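Sometthorpe Residents' Association
Minutes of the General Meeting held March 1, 2020

Present: Blandine Guérin (Chair), Jurgita Dzene (Minutes), Bernd Ostermann, Siu-ming Cheung, Dede Zakaria
Apologies: none received

1. Previous minutes
The minutes of the February meeting were accepted without change. Moved B. Ostermann, seconded D. Zakaria.

2. Parking on Doven Street
The Chair reported that council had received 104 written responses to the proposed two-hour limit between the bakery and the Brevadwood turnoff. Council staff favour a trial of 4 months.

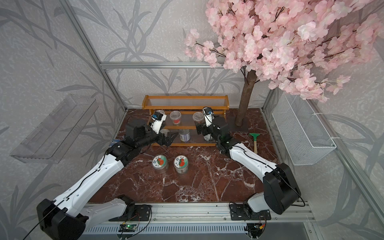

Siu-ming Cheung felt that a two-hour limit would push all-day parkers into the side streets, and asked that residents' permits be settled before any signs go up. The meeting agreed. The Chair will write to council in those terms.

3. Footpath at the creek crossing
The quote from El Khatib for levelling the path and replacing the handrail was tabled. It came to $637, including removal of the old rail.

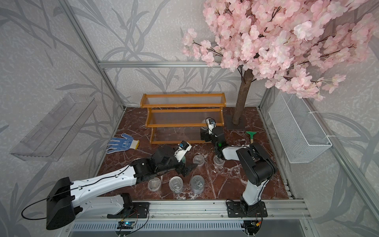 The quote does not cover the drain on the northern side, where water still sits over the path after rain. Council will be asked to inspect the drain separately. Quote accepted, carried.

4. Accounts
Balance at the end of February was $382 after payment of the hall hire. The footpath work will be invoiced to council under the shared works agreement.

5. Other business
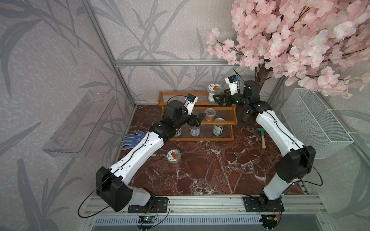
Will the trial limit apply on weekends?
Council's draft covers weekdays only, from 8 am to 6 pm.

B. Ostermann asked that the draft map be posted at the library. J. Dzene to arrange.

Meeting closed 8.40 pm.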